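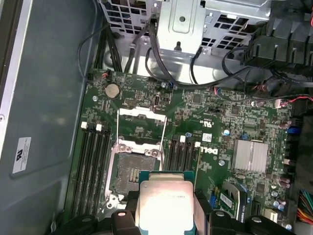 The wrist camera sees well until it gets close to metal. Then the depth numbers start to wander, and the software has to decide how much of what it sees it should believe.

That decision takes up most of Agata Villa's week. She writes the perception code at Banus, a small company in Fustamo that makes software for robot arms doing bench work on computers. The test task is an old one for people and a hard one for machines: put a processor into its socket without bending a pin. The arm holds the chip between two fingers. The heat spreader on top is bright metal, the frame around the socket is bright metal, and the lights overhead show up in both.

For a long time the company treated this as a camera problem. They tried different lights and shorter exposures. Each helped at one angle and hurt at another. Last September, Villa stopped trying to fix the picture and started working on what the rest of the program did with it.

Her module now gives every estimate a confidence value. If the edge of the chip is clear, the number is high and the arm moves at its normal speed. If glare has eaten half the edge, the number drops. The planner, which is called Hiriron, reads that number before each move and picks from a short list: go on, tilt the wrist and look again, or back away and stop.

"Before, the planner got a position and trusted it," Villa says. "It had no way to know that the position was a guess."

The second look is cheap. A tilt of 8 degrees usually shifts the reflection enough to bring the edge back, and the two views are combined into one estimate. If five looks in a row come back poor, the arm stops and asks for a person. The last bit of travel is left to force control, with the camera ignored.

Long, plain metal surfaces are a different kind of trouble. Brushed steel with grooves running straight across it gives the camera plenty of lines to find, but the lines look the same all the way along. The software can tell how far up or down it is. It can slide sideways and hardly notice. Villa's answer was to split the confidence value by direction, so that Hiriron can be sure of one axis and doubtful of another. In the first version, one number covered everything, and a strong match on the grooves hid a weak match everywhere else. 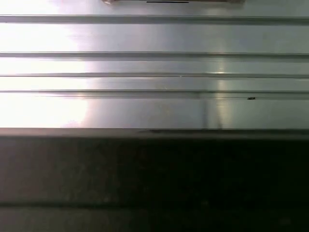

Pieter Swanepoel would have gone about it another way. He argues that a planner shouldn't be choosing moves based on a number the perception code made up about itself, and that the arm's own joint readings should carry more of the load when the camera is in doubt. Villa agrees with part of that. The joint readings are already in the estimate, she says, but they can't tell you that a chip has slipped in the fingers.

The current build has 37 settings, and she would like to have far fewer. Most are thresholds somebody tuned by hand on a particular afternoon — a few have comments in the code, many don't. Her next job is a replay tool that runs saved camera data through the planner with one setting changed and lists every move that would have come out differently. The first version runs from the command line and is slow, and she plans to start with the glare thresholds.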